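The Slow Art of Putting Away Winter

Meinrad Marti folds clothes on a bed because he has never owned a table big enough. He spent 31 years behind the counter of a dry cleaner on Gisler Street, and when he retired he started teaching a short course in clothes care at the Trikham community college. The class meets in August, when most people have forgotten their sweaters exist.

That timing is deliberate. By August, anything put away dirty in spring has had months to turn yellow or feed a moth. Students bring in what they find at the bottom of the closet, and Marti starts from there.

His first rule is to lay a garment out fully before doing anything else to it. He likes a white sheet underneath. Lint, loose threads and moth casings show up on white, and dark clothes are easier to read against it. He spreads the piece flat, looks at the neck and cuffs, and runs a palm along each seam.

"People fold too soon," he says. "They fold the stain in with it."
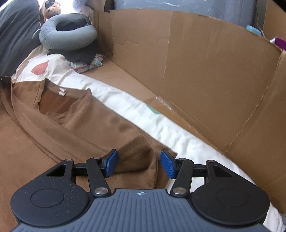
A brown long-sleeved top spread over white bedding.

The collar gets the most attention. Skin oil collects there and often can't be seen until it has darkened. Marti checks the inside of the neck first, then any labels, which he reads every time, even on clothes he has washed for years. If the care label is gone, he treats the piece as wool and washes it cool.

Folding comes after that. He brings each sleeve straight across the back, turns the sides in to the same width, and folds the body up from the hem in thirds. Heavy knits get one fold fewer. He does not hang them at all, having seen too many shoulders stretched into points.

For storage he uses plain cotton bags and cardboard boxes. The Zander store in town sells a cedar insert for seven dollars that he thinks is fine, though he sands it every year to bring back the smell. He is less fond of vacuum bags. A student once brought in a Birkix parka that had spent three winters in one, and the filling never came back to its old height.

Marti keeps a notebook of everything in his own closet. It lists 70 pieces, down from 207 when he and his wife moved to their present apartment. Each line has the date of the last wash and a note on repairs. Most of the repairs are buttons.

The class ends with everyone packing one box. Heaviest items go on the bottom, dark colors together, a sheet of tissue between layers. Marti writes the contents on the short side of the box, where it can be read on a shelf, and asks the students to do the same. The next session opens with underarm stains.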